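Re: [worktables] pushing two tables together – does the seam bother you?
From: Armelle Texier
To: worktables list

> I have room for a second table behind my first, but I'm worried
> about the line between them. Do things fall in? And is plain
> white a mistake? Everyone here seems to have wood.
> – Renaud

Renaud, do it! I put a second white table behind my first in September and I love it so much that I've been boring my whole family about it. The back one is for things I'm not using right now, the front one is for whatever I'm doing, and I clear the front one every evening before supper (well, most evenings).

White has been a joy for me. I sort tiny beads and watch parts, and on my old brown desk I lost something every night. Now I can spot a 2 mm screw from my chair. Matte is the word to look for – my first white top was glossy and the lamp bounced straight into my eyes. 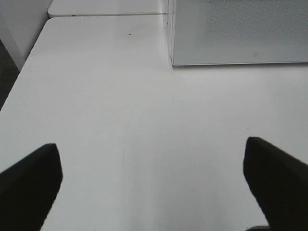

Front table, with the gray perforated panel standing on it and the second table beyond.

As for the seam, you do see a thin line, and I stopped noticing mine within a week. Beads can find their way in, so I run a strip of felt underneath where the edges meet. If your tops have rounded edges, the gap will look a bit wider from above than it really is. I measured mine before buying felt and was glad I did, as I'd guessed double!

One more thing: check the heights before you buy. The Terholm and the Koretberg were both sold to me as the same height and they weren't, so I spent a happy hour with 30 felt pads getting them closer.

Please send us a photo when yours are in place. I'd love to see where you put the lamp.

Armelle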